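4.2 Gripper Comparison

We compared two hand-held grippers that share the same camera, the same mounting plate and the same recording software, and differ only in the fingers and the closing mechanism. The first, called Prendow in the rest of this paper, has soft molded fingers driven by a trigger and a return spring. The second, Stougaard, has stiff printed fingers on a linear slide. Both were designed so that the finger assembly can be removed from the hand-held body and bolted to the wrist of the arm without changing the distance between the camera and the fingertips. The purpose of the comparison was to find out how much of the gap between human demonstrations and robot execution comes from the fingers themselves, and how much comes from the estimate of the gripper's pose and opening width.

All demonstrations were collected in the Clirnmont laboratory, which is also used as ordinary office space. We made no attempt to control the background. Desks and chairs stayed where their users left them, and daylight entered through the windows during every session. Earlier work on hand-held collection reports that pose tracking degrades in front of blank walls and improves in cluttered rooms, and we wanted the recordings to include both conditions within a single sequence.

Each demonstration began with the gripper held still for a short period so that the inertial estimate could settle. The operator then carried out one of 7 tasks, listed in Table 3, and returned the gripper to its starting position. We collected 1,477 demonstrations across the two grippers. After filtering, 1,225 remained. A demonstration was removed if tracking was lost at any point during contact, if the finger markers could not be read for longer than the permitted gap, or if the operator reported dropping the object by accident. No demonstration was removed for being slow.

The opening width is measured from small printed markers on the fingers, which are detected in each image and converted to a distance using a per-gripper calibration table. The table is filled in by closing the gripper on gauge blocks of known width and fitting a monotone curve to the result. For Stougaard the curve is close to a straight line. For Prendow it bends near full closure, where the soft fingers begin to press against each other and the markers tilt away from the camera. In that region a small change in image position corresponds to a large change in grip force, and the width reading is of little use as a command signal. We return to this in Section 4.4.

Figure 6 gives an example of the wrist camera view with the gripper in the near field and the room behind it. The gripper takes up the lower half of the image, and the marker on the white finger tab is small compared with the rest of the view. The remaining image area contains a mixture of surfaces that are good for tracking, such as the exposed brick and the cluttered counter, and surfaces that are poor, such as the frosted window panes and the glossy floor.

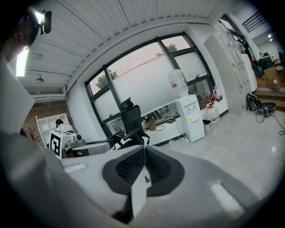 Figure 6. View from the camera on the hand-held gripper. The marker pattern is on the white finger tab at center; a box with a square fiducial marker stands on the desk behind it.

Two properties of this view matter for the comparison. The first is that the gripper body is fixed in the image and must be masked before features are passed to the tracker. If it is not, the tracker finds stable points on the housing and concludes that the camera is not moving. We used a hand-drawn mask for each gripper and enlarged it by a fixed margin to cover the finger travel. The Prendow mask is larger, as the soft fingers bow outward under load, and it leaves fewer usable features close to the object. The second is exposure. Windows and ceiling lights can enter the same image as a dark pad, and automatic exposure then responds to the brightest part of the view. Marker detection on the fingers failed more often with automatic exposure than with a fixed setting in our pilot runs, so exposure was locked at the start of each session and not changed until the end.

Masking the gripper does not remove everything that moves independently of the room. People in the background are also a source of false motion. We did not mask them. The tracker rejects points that disagree with the main motion, and this was sufficient as long as a person covered only a small part of the view. When an operator's head or arm came close to the lens, the number of accepted points fell sharply and the pose estimate depended on the inertial sensor alone until the view cleared. Such intervals were kept if they were shorter than the permitted gap and occurred outside contact.

Robot trials were run with the Okari controller, a joint-space impedance controller with a Cartesian front end. The same gains were used for both grippers. We considered tuning the gains separately for each gripper, but this would have mixed the effect of the fingers with the effect of the tuning. The payload parameters were updated to match the measured mass of each finger assembly, and this was the only controller setting that differed between the two conditions. Policies were trained separately on the filtered demonstrations of each gripper, using the same network, image size and training schedule. A policy was then run with its own gripper and, in a second round, with the other one.

The matched condition gave the better result for both grippers on most tasks, as expected. The swapped condition was less symmetric than we had assumed. Policies trained on Prendow demonstrations transferred poorly to the stiff fingers: they closed early and with a loose approach, relying on the soft material to take up errors in alignment. Policies trained on Stougaard demonstrations moved more carefully near the object and kept most of their performance when run with soft fingers. We attribute this to the operators, who adjusted their own behavior to the tool in the hand - a stiff finger that touches the edge of an object pushes it away, and operators learned to avoid this within a few attempts.

On 4 of the tasks the difference between the two matched conditions was within the variation we saw when repeating the same trial, and we draw no conclusion from them. The remaining tasks involve either thin objects lying flat or objects with a slippery surface. Stougaard was better on the thin objects, where the fingertip must pass under an edge. Prendow was better on the slippery ones, although its failures there were harder to classify, as the object often rotated in the grasp without being dropped.

Pose error was evaluated separately by placing the gripper in a rigid fixture at a set of known positions before and after a free motion through the room. The drift measured in this way did not differ between the two grippers beyond the repeatability of the fixture. The larger Prendow mask therefore did not harm tracking at room scale. It may still affect close work, where the masked region covers much of the object and the unmasked region shows mainly distant background. Our fixture test does not address that case, as the gripper was held away from all objects during the free motion.

Finger wear was checked by repeating the gauge block calibration at the end of collection. The Stougaard curve was unchanged within measurement error. The Prendow curve had shifted near full closure, and the final block of demonstrations was converted with the later table. Demonstrations recorded between the two calibrations were left as they were - we had no record of when the shift took place, and interpolating between the tables would have assumed a steady rate of wear that we could not verify.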